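Garkix opens its robot lab to neighbors for an afternoon of simulation

GALLEGOS — Garkix welcomed 200 visitors to its lab on Wednesday for the first open day of the Jirnero project, and the big screens drew a crowd from the start! Guests watched a simulated robot arm at work on a virtual tabletop and asked plenty of questions.
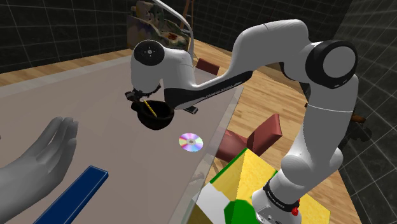
"Kids went straight to the front row and stayed there," said Natalia Rosales, who leads the project. "We love that. Everything we try on the real arm gets tried in simulation first — this year we have run 4,000 practice sessions that way."

Engineer Anas Abdel Rahman walked groups through the wrist view, explaining how hard it can be to judge the distance to something flat and shiny.

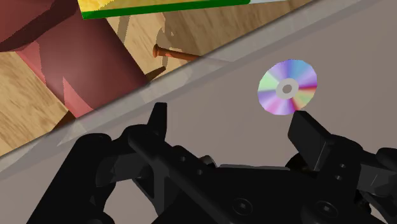
Simulated close-up of the gripper and a compact disc on the tabletop. Credit: Garkix

The next open day is planned for November, starting at 2 p.m., with room for 50 guests per group. Admission is free. To sign up, contact Estrella Ponce at the Garkix front desk.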